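Blog Projects Parts bin About Contact
Notes > Grippers > Upkeep

Jaw alignment, again

Quick one before I lose the notes. Spent most of December on the hand-held grippers and not much else, so if you emailed me about the Drident thing, sorry, it's coming.

Problem was the tips. Two grippers, same drawing, same screws, and one of them would close with the left tip sitting a hair in front of the right. Fine on a block. Useless on cloth. Thin cotton just slides out sideways and you get half a pinch, and then the recording is junk and you do it over.

I blamed the pads first. Wrong. Swapped them, no change, lost an evening. Azucena Xolalpa looked at it for less than a minute and told me to check the knobs. She was right - the lower ones had backed off. Not much, a quarter turn maybe, but the linkage had play in it and all the play ends up at the tips.

So the routine now, every time before a session:

Close the jaws on a strip of paper and pull. Should tear, not slip.
Knobs finger tight, lower pair first, then the upper pair. Then open and close it 12 times and do them again.
Tip screws LAST. If you do them first the jaw sets crooked and you're chasing it all day.
Wipe the pads. Dry cloth, no alcohol, it made mine go shiny.
Cables clear of your wrist before you start. I keep forgeting this one.

The log says the worse of the two was at 1,890 closes when it started slipping. I'd been checking them every 305, which sounded careful when I wrote it down, but I was only looking at the pads, so. Now it's knobs at every session and a full strip down when the counter rolls past the next 305.

Threadlock: tried the blue stuff from Grosta, hated it. Too stiff to readjust. Rangi Ruawai uses a nylon washer under each knob and I've copied him. A bag of 64 from Wiegand will outlast me.

Cloth on a bed is still the best test I know, way meaner than blocks.
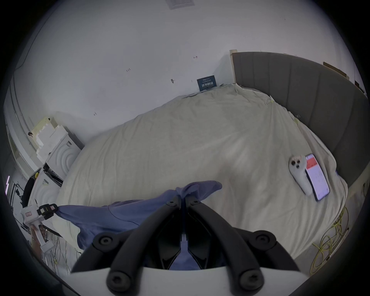
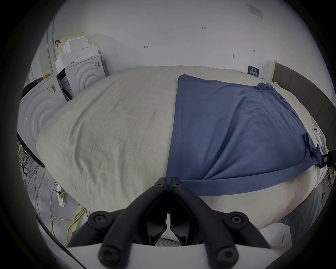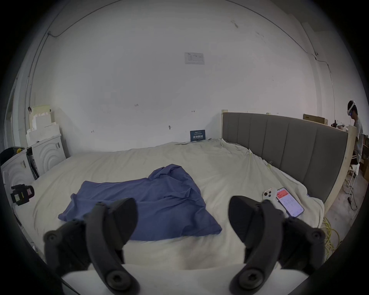

Other thing I changed is how I hold it. I was squeezing from the top of the handle, which twists the whole head a little and loads one jaw more than the other. Lower grip, elbow in. Feels dumb for ten minutes and then you stop noticing. Azucena thinks this is what was walking the knobs loose in the first place and she may well be right, I havn't tested it properly.

Still to do: print new base plates, the old ones flex. Find out if Stastden still sells the short screws or only the long ones now. And write the log script so it nags me, I don't read the log unless something is already broken.

More when the plates are done.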